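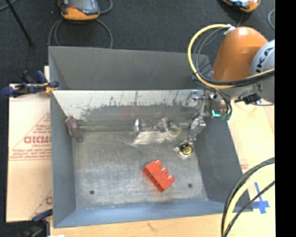

4.2 Setting up the picking bin

The Gasance picking kit works from one open-topped metal bin on a flat tabletop. Complete section 4.1 before starting.

1. Place the bin within reach of the arm, with the long cables on the arm side.

2. Clamp the bin to the table by its rim. Use two bar clamps on the side away from the arm - the handles must point outwards.

3. Route the arm cables so that the loop stays slack through the full swing of the wrist.

4. Jog the gripper to each corner of the bin at 6% speed. Stop if a finger or bracket comes within 13 mm of a wall.

5. Open the Zultov panel and select Bin > Teach floor. Wait for the reading to settle.

6. Put in a small mixed load, such as a toy brick, a clear packet and something see-through lying on its side. Leave gaps between items for the first run.

7. Run 100 test picks and save the log.

CAUTION: Keep hands out of the bin whenever the arm is enabled.

Note: Bare metal reflects coloured items. If the panel reports a pick point on a wall or on an empty part of the floor, raise Reflection Filter by one step and repeat step 5.

Note: Clear items may need more than one attempt. Error 167 means that no grip was found - move the item away from the wall and press Resume.

For deeper bins, see 4.3.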